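Home | List archive | Threads | Authors | Log in
Filed under: Equipment and spending > Arms and grippers

Subject: Re: [bench-robotics] What to ask for in the next round?
From: Shuzhen Cao
Date: 09/05/2026

Hello Romain, hello all,

Romain Lecomte wrote:
> We've been told we can put in for a two-arm tabletop setup, and I have
> to hand over a list with prices before the end of the month. I've got
> quotes for the arms from Forsberg and from Zullamar and they come out
> very close, so I'm tempted to toss a coin. What I can't work out is
> everything else. How much do people set aside for cameras, grippers,
> cables, things to pick up? Is it worth buying a second pair of
> grippers straight off? And did anyone here regret going for two arms
> over one good one? We're a small group (me, Yannick, and a student if
> we get one) and the room is not big.

Oh, I do feel for you, I was in exactly this spot in February and I remember staring at the spreadsheet until the columns swam. I'll tell you what we did at Erkamdale and you can take or leave it, as our work is all kitchen stuff (putting things in pots and bowls, taking them out again, lining them up) and yours may want something quite different.

First, the arms. We got quotes from the same two firms and went with Zullamar in the end, mostly on delivery time. I wouldn't say one is better. Forsberg were lovely on the phone and sent a proper parts list with the quote, which Zullamar only did after Annick had chased them twice. If the prices are that close I'd ask both what a replacement wrist costs and how long it takes to arrive, and let that settle it. We didn't ask and I wish we had. Also ask whether the power supplies are in the price. Ours were on a separate line on page 4 of the quote and I missed them completely, so there was a rather pink-faced email to our finance office the week after.

Second, everything else, and this is where I got it most wrong. My first draft had the arms, the computer, two wrist cameras and a line that just said "sundries". Annick Vidal, who had done this before at her last place, took one look and made me break sundries up. Once I'd priced it all properly (brackets, clamps, the pole for the overhead stuff, longer cables, a black backdrop, a decent table top, spare finger pads, lights) it came to 3841 euros, and I'd put down a fraction of that. None of it is exciting! But you can't start without it, and if it isn't in the first request you end up going back with your cap in your hand for a bag of cable ties.

Cables deserve their own line, by the way. Measure the run with the arm stretched out as far as it will go, then add a good bit. Ours loop about a lot near the wrist and I'd still rather have that than have them too short. And budget for camera brackets that fit your actual gripper. We had to get some made.

On grippers: yes, buy spares, but I don't think you need a whole second pair. Fingers and pads are what we get through. We've been trying different fingers on the two sides to see what we like before ordering a batch, and I'd really recommend that over committing early. Leave yourself a small pot of money for it, labelled as testing, and spend it in the first couple of months while you still remember what annoyed you.

Things to pick up: cheap and cheerful. We put in 122 euros for toy food and play kitchen bits and it has gone further than any other line in the budget. Do buy two of anything you come to depend on, though. Yannick (yours, Ferrand, when he came over for the day) asked why we had a cupboard full of spare vegetables and the answer is that the shop stopped doing the set we started with, and then half our older recordings didn't match the new ones. Get a mix of shapes, some round, some long and thin, some with an awkward lid or handle. Keep the receipts together with a note of which set each bit came from, or you'll be guessing later like I was.

Two arms or one? I'd go for two, given the choice. Setting up is slower and you'll spend longer than you'd like working out where they can both reach, and if your room is small do mark the table footprint on the floor with tape first and walk round it. Our bench blocked a cupboard door for a fortnight. Clémence Arnaud over at Zukodham went the other way, one arm with a better wrist, and she's very happy with it, so do write to her too. She's on this list but reads it in bursts.

Last thing, on timing. Don't have it all delivered at once. We got the table and the mounts in first, then the computer and cameras, then the arms, and that meant the arms went straight from box to bench. If your finance people insist on one order, ask the supplier to hold the arms back, they generally don't mind.

I can send you my spreadsheet if it would help, just tell me whether you want the version with Annick's comments (ruder, more useful). I've put a picture of our bench at the bottom so you can get a feel for the size of the extra bits next to the arms.

Good luck with it, and do let us know which way you go!

Shuzhen
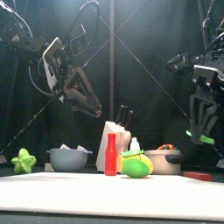
Our two-arm kitchen bench, with the green finger pads on the right-hand gripper.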